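Teresa Barros has run the manipulation project at the Vosel student robotics club for three years. The club meets in the evenings and has 11 members, most of them in their second year of mechanical engineering.

The project this term is teaching by demonstration. A student does a tabletop task with a pair of hand-held grippers, and the recordings are used to train a control policy.

"The marker blocks give us the pose of each gripper," Barros said. "If a block turns too far from the camera, we lose the track and throw the run out."

The club had 810 usable runs at the end of June. Hendrik Ngcobo, who handles the data, said the discard rate was highest in tasks that need both hands at once.

"One gripper is easy. With two, people tilt their wrists without noticing," he said. "We ask for a slow approach and a short pause before contact."
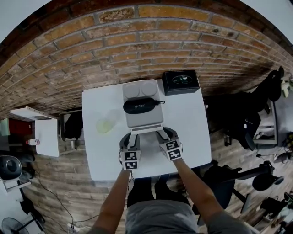 Both grippers at the near edge of the tray, with a zippered case lying across it.

Objects are ordinary items that members bring in. Barros prefers cases and boxes to machined test blocks.

"A soft case gives a little when you close on it - a block doesn't," she said. "The policy has to see that in training."

Each new member records 100 practice runs before any of their data is kept. Ngcobo reviews the first batch with them and marks the frames where tracking dropped.

The next step is the Astamia student challenge, which sets a two-handed sorting task. Entries close on Jul 1, 2026. Barros said the club would enter one team and was still deciding on the gripper fingers.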